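Notebook, March, entry 7
Denim, sorting and folding before the wash test

Started at 9:20. Veerle Leemans brought the second bag from Romaniuk and we opened it on the side bench. The bag was closed with tape and the paper inside says only "mixed denim, adult". I would like a better list next time, with sizes. Illia Holovko will write to them.

I checked each garment the same way as in the last entry: pockets first, then zipper, then seams. In one pocket there was a folded receipt, in another a coin. Both went into the small envelope in my drawer. Please do not skip the pockets. In February a paper tissue went through the full cycle and Alfie Sowerby needed the whole afternoon to clean the filter.

The black denim is the hardest to inspect. A weak seam is difficult to see on it, so I pull the fabric gently between two fingers and look for light between the stitches. Around the rivets I look twice -- the fabric often begins to tear there. 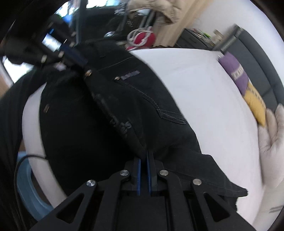

Do we close the zipper and button before folding? We close both, and we also turn the pocket flaps flat, otherwise the fold becomes thick on one side and the pile leans.

Folding method, as agreed with Ihor Maksymiv: lay the garment with the back side up, put one leg on the other, push the crotch point in, fold from the hem to the knee and then once more to the waistband. The old method from the Camance sheet makes three folds and leaves a hard line over the thigh. I took that sheet from the wall.

Weights: the kitchen scale shows 123 g with only the empty tray on it, so this must be subtracted every time. I wrote it on the tray with marker.

For the wash I plan 200 ml of the Pludine liquid, cold program, dark things separate. Danylo Yatsenko thinks it is too much for a half load. Maybe he is right, I will try the smaller cup also and compare the rinse water.

Still to do: new labels for the shelf, one more envelope for pocket finds, ask Veerle if the torn pieces go back to Romaniuk or stay here.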